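Cleaning a sectional meeting table

17/03/2026

The long table in the meeting room has been on my list since December. It is a white, glossy, sectional type, with dark seams where one top meets the next, and it fills most of a narrow room with a strip of wood floor down each side. Access is poor. Most of the surface has to be reached from the long edges, and the working width on either side is one person.

Gloss finishes show everything. Dried spray leaves a faint gray film which is invisible from directly above and obvious from a chair. The overhead light makes a strong glare spot on the surface, and I use that as the inspection lamp. Crouch until the reflection lies across the area in question, then look for streaks. Move along and repeat. A phone flashlight held flat to the surface does the same job at the far end, where the ceiling light falls off.

Product. I had been buying the Dirthorpe concentrate and diluting it in the sink, with the usual result that no two batches were the same. The label gives a ratio for floors and another for "hard surfaces" and the second one is too strong for a gloss top. I now make up 1000 ml at a time in a measuring jug, and decant 200 ml into the trigger bottle. A full bottle is heavy on the wrist over a table this long and most of it goes unused anyway.

Nozzle setting matters more than the product. The jet setting puts a puddle in one place and the cloth then spends its time spreading it. A wide mist from a hand's length away is enough. Do not spray along the seams. Liquid gets down between the sections and comes up again later as a dark line, and if the core under the white surface is particle board it will swell. I don't know what the core is on this one. Spray the cloth for the seams and run it lengthwise with one finger behind it.

Cloths. I tried three kinds. The Nisitz microfiber ones are good on the first pass but hold on to grit, and grit on gloss is how you get the fine circular scratches that already exist near the door. Old cotton T-shirt sheds. What works is a plain gray rag for the wet pass and a second dry one, folded in four, for the finish. Turn to a clean face at each seam.

Order of work:
Clear the section, or shift whatever is on it to the next one.
Dry wipe for crumbs and dust.
Mist, wait a few seconds, wipe in straight overlapping lines.
Seam, with the damp cloth only.
Dry cloth, same direction.
Check against the glare.

Straight lines, not circles. Circles are fine until the light hits them.

The edges take longer than the top. Hands, sleeves and chair arms all meet the table there, and the residue is greasy enough to need 2 passes. I wear gloves for this part – the concentrate dries out the skin even when diluted – and thin ones are better than thick, because you can feel the tacky patches that you can't see.

Still open: the ring marks left by mugs. Brullov sells a paste polish for this and I have not tried it. Ignacio makes a 2000 grit pad which I have tried, on a scrap, and will not be using on the table.

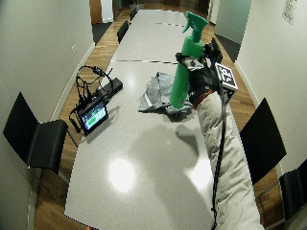
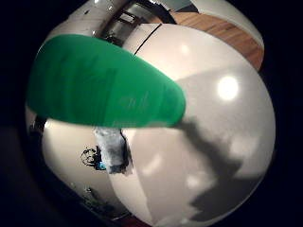
Spray bottle in hand and gray cloth on the table in the first, green glove in the second.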